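Kivberg wallet fees go up in October

I keep a little crypto in the Kivberg app (very little, don't get excited), so this one got my attention over breakfast. Starting in October, moving coins out will cost 2 dollars a transfer, unless you hold 63 or more Clirier tokens. Buying and selling inside the app stays free!
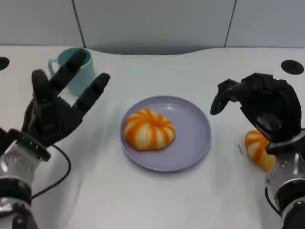
What Bakalis is doing

The rival exchange Bakalis jumped right in and says anyone who switches gets 30 days with no fees at all. After that it's 15 cents a transfer, and I'm pretty tempted. Florkstead, the third app I use, hasn't said a word about its own prices yet – I've emailed them and I'll post whatever I hear back.

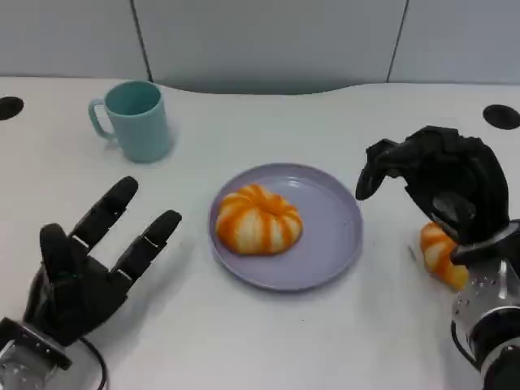 A teal mug and a plate on a white table.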